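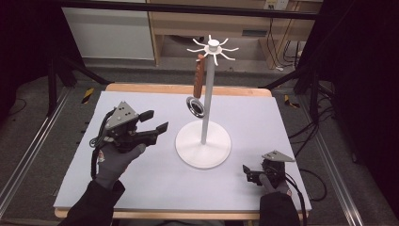 Housewares maker Fetosico to close Jillurum plant and move work to Qaisi

Reading time: 3 minutes

April 27, 2026

The housewares company Fetosico will close its plant in Jillurum at the end of June and move the production to its larger site in Qaisi, the company said on Monday.

The decision affects 71 employees. Of these, 21 have been offered a position in Qaisi, which is more than an hour away by car. The other workers will receive a severance payment, but the amount is still under discussion with the union at the plant.

Fetosico makes small goods for the kitchen, such as mug stands, dish racks, hooks and paper towel holders. The Jillurum plant has done metal bending and powder coating for the company since it opened. The packing department was already moved to Qaisi two years ago, and many employees have said that they expected further changes after that.

In a written statement, the company said that the cost of running two coating lines had become too high. The line in Jillurum is the older of the two and it needs a new oven before next winter. According to the statement, the company compared the price of a new oven with the price of moving the work, and found that moving was cheaper already in the first year.

The union said it received the news only on Friday afternoon, in a meeting that lasted less than half an hour. It has asked Fetosico to delay the closing until the end of the year, so that older employees can come closer to their retirement. The company has not answered this request yet. A second meeting is planned for next week.

The town of Jillurum has few other employers of this size. The largest is Gikon, which makes cardboard boxes and has supplied Fetosico for many years. Gikon said it will continue to deliver to Qaisi and does not plan to reduce its own staff. It also said that it has several open jobs in its night shift and that workers from the plant are welcome to apply for them.

The town council will discuss the closing at its regular meeting on Wednesday. On the agenda is a proposal to ask the region for money for training courses. A similar program was used when the Jillurum dairy closed, and 70 people took part in it at that time. The council has also been asked to look at the bus connection to Qaisi. At present the first bus leaves too late in the morning for the early shift, and there is no direct bus back in the evening.

Some employees who spoke to this newspaper outside the gate said they would not accept the move, even with a better bus. One woman who works in the coating department said she has two children in school and cannot be away from home for eleven hours a day. Another employee said he would take the offer – he has only three years left to work and does not want to start again in a new place.

The company has promised to pay part of the travel costs for the first 12 months. How large this part will be is not decided. It also said that the wage and the vacation days will stay the same for everybody who changes to Qaisi.

What will happen with the building is not clear. Fetosico owns the hall but rents the land from the town, and the lease is for several more years. A sale is possible, the company said, but there is no buyer now. The town said it would like to see the hall used for industry again and that it does not want to change the area into housing.

The small factory shop beside the main gate will stay open until the stock is sold. It sells items with small defects in the coating and is popular with people from the villages nearby. The shop was full on Saturday morning, after the first rumors about the closing had spread through the town.

For customers in stores, the company does not expect any changes. The products will keep their names and prices through the summer, and orders that are already placed will be delivered on time. Two older models of dish rack will be discontinued, but this was planned before the decision about Jillurum.

With the additional work, the plant in Qaisi will have 795 employees. Fetosico said the first machines will be moved in the second week of June, and the coating line in Jillurum will run until the last day.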